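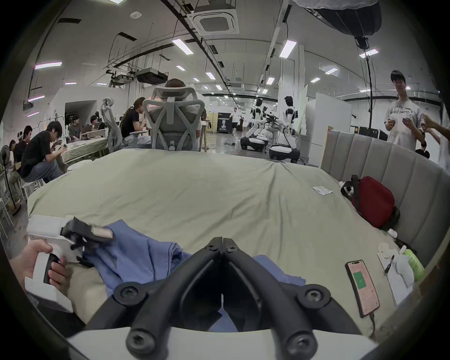

How to Fold a Fitted Sheet So It Stays Folded

I grew up in a house where fitted sheets were rolled into a ball and pushed to the back of the closet, and I did the same until I was well past thirty. My neighbor Hawi Fikre finally showed me how to do it one July afternoon, and I have been folding them her way ever since (my shelf is a happier place for it!).

Start with the sheet fresh from the dryer if you can, as the creases fall out more easily. Hold it lengthwise in front of you, inside out, with one hand tucked into each of the two top corners.

Bring your right hand over to your left and flip the right corner over the left one, so that one pocket sits inside the other. Run your hand down the edge to find the next corner, tuck that in too, and then do the last one. All four should be nested together now. It feels clumsy the first few times, and I must have dropped mine 17 times before it clicked.

Lay the whole thing on a table or the bed and pull it into a rectangle, turning the elastic edges in toward the middle. Smooth it with the flat of your hand. Fold it in thirds the long way, then in thirds again, or in half if your shelves are deep like mine.

Deep-pocket sheets make a thicker bundle, so press the air out as you go. I keep each set inside one of its own pillowcases, and that saves a lot of hunting at bedtime.

Mirjam Kaufmann
September 23, 2025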